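보낸사람: Bohdana Fedoruk
받는사람: 텃밭과 부엌 메일링리스트
제목: Re: [텃밭부엌] 딸기 씻고 보관하는 법, 다들 어떻게 하세요?
날짜: 2018년 11월 11일

> 안녕하세요, 눈팅만 하다가 처음 글 올립니다.
> 딸기를 사 오면 이틀을 못 넘기고 무르네요.
> 꼭지를 떼고 씻어서 밀폐용기에 꽉 채워 두는데
> 이게 문제일까요? 그리고 베란다에서 키우는
> 딸기도 언제 따야 단지 잘 모르겠습니다.
> 하얀 어깨가 남았을 때 따도 괜찮은가요?
> Hnatiuk 드림

Hnatiuk 님, 반갑습니다! 딸기 이야기가 나오면 제가 도저히 가만히 못 있어요. 저희 집 냉장고 둘째 칸은 봄부터 거의 딸기 전용이고, 지난 6월에는 잼만 690g짜리 병으로 몇 번을 끓였는지 모릅니다.

우선 꼭지요. 제발 떼지 말고 두세요! 꼭지를 떼고 씻으면 그 자리로 물이 들어가서 맛이 밍밍해지고 금방 물러요. 저는 먹기 직전에 꼭지째로 찬물에 살살 흔들어 씻고, 그다음에 뗍니다. 물에 담가 두는 건 30초를 안 넘기고요.

보관할 때는 넓은 통에 키친타월을 깔고 한 층으로만 놓습니다. 서로 닿지 않게 띄워 놓으면 더 좋아요. 꽉 채우면 아래쪽부터 눌려서 하나가 무르고 그 옆에 것까지 같이 갑니다(저도 그렇게 한 통을 다 버린 적이 있어요 ㅠㅠ). 뚜껑은 꼭 닫지 말고 살짝 걸쳐만 두시고요.

따는 시기는, 하얀 어깨가 남았으면 조금만 더 기다려 보세요. 딸기는 따고 나면 색은 더 돌아도 단맛은 거의 안 늘더라고요. 저는 베란다에서 Fulmont 화분 두 개에 키우는데, 꼭지 바로 밑까지 색이 올라온 날 아침에 땁니다. 손으로 잡아당기지 말고 가위로 줄기를 조금 남겨서 자르세요.

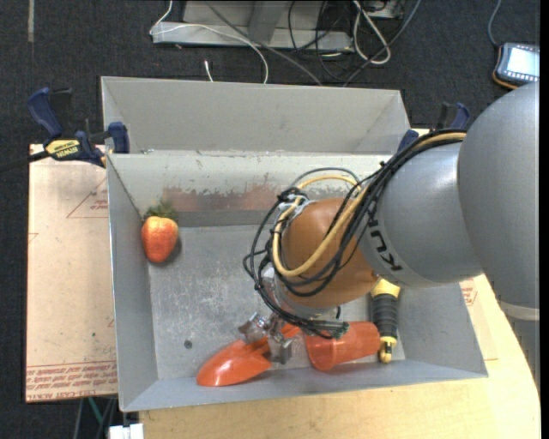

딸기를 바닥에 어떻게 놓느냐도 은근히 중요합니다. 저는 꼭지를 아래로 해서 엎어 두는 쪽이에요. 어깨 쪽이 뾰족한 끝보다 단단해서 무게를 잘 버티거든요. 사진 속 딸기는 초록 꼭지를 위로 하고 서 있는데, 한 알만 따로 두고 금방 먹을 거라면 저 자세도 예쁘고 좋지만 며칠 둘 거면 저는 뒤집습니다. 바닥이 딱딱한 금속 통이면 타월을 꼭 한 장 까시고요.

참, 혹시 조금 물렀다고 버리지는 마세요! 꼭지 떼고 반으로 갈라 얼려 두면 겨울 내내 우유에 갈아 먹을 수 있어요. 지금도 냉동실에 296g 한 봉지가 남아 있어서 오늘 저녁에 꺼내려고요. 다른 분들은 씻을 때 식초 쓰시나요? 저는 안 쓰는데, 쓰시는 분들 비율이 궁금합니다.

Bohdana 드림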